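Search notebook... Go

July – bench notes, afternoon
Posted by the Sisness workshop

Spent most of the day on the noise in the Ellery temperature logger. Readings on channel 5 jump every time the compressor next door kicks in. The other channels stay flat. Swapped the thermocouple first, no change. Swapped the input lead, no change. Cleaned the screw terminals and tightened them, slightly better, but the jumps were still there.

Unit is serial 3871, the one that came back from Plillholm in spring. The log sheet says the shield was tied to ground at both ends when it was installed there. I lifted the far end and left the logger end connected. Jumps went from 6 degrees down to under one. Wrote it on the lid in marker.

Still to do is the averaging. It is set to 1000 samples, too slow for the small oven. Would like to bring it down once the noise is gone, and then rerun the ramp test from the start. Old ramp data on channel 5 should be thrown out.
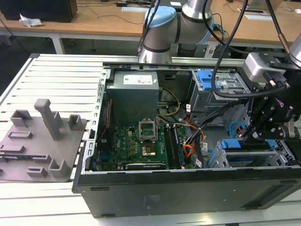

Sududar wrote back at 3:40 that they saw the same jumps on their logger, and that lifting the shield only fixed half of it for them. The rest came from running the thermocouple lead in the same tray as the compressor supply. They moved it to the opposite wall and have had clean readings since.

Checked ours. Same tray, all the way from the door to the oven. Pulled the lead out and taped it along the window side for now – ugly, but good enough for a test. Left it logging with the compressor cycling. Channel 5 now sits with the others. Will put in proper clips if it holds overnight.

We are low on shielded extension wire and small ferrules. Put both on the order list. The good crimper is back in the top drawer, please leave it there.

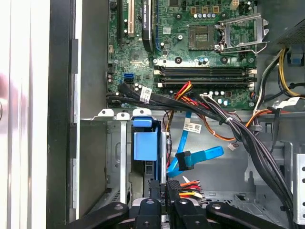 Open case on the bench, CPU socket empty, graphics card in.

Ramp test tomorrow morning, small oven first.

Contact | Copyright Sisness workshop | Back to top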